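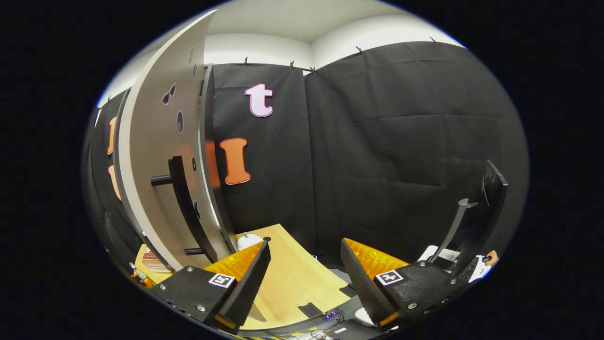 The Email That Asked Only One Question

When Yabsira Assefa joined Endale, a small seller of roasted coffee, the company was sending its newsletter to 1000 addresses every Thursday. Few people opened it, and almost no one replied.

Her first change was simple. She removed the discount banner and wrote one question in plain text: "What time do you drink your first cup?" In eight days she received 128 answers. Many were long. People wrote about night shifts, about babies, about a grandmother's pot.

She sorted the answers by hand and made two lists, early drinkers and late drinkers. Each group now gets its letter at its own hour, with different coffees in it.

"I was afraid to bother the people," she told me. "But they like to be asked, if you read what they write."

Kunditz, the agency that worked with Endale before, had advised buying more addresses. Assefa did the opposite and deleted the silent ones. Today the list has 574 names, and orders from it have nearly doubled since April.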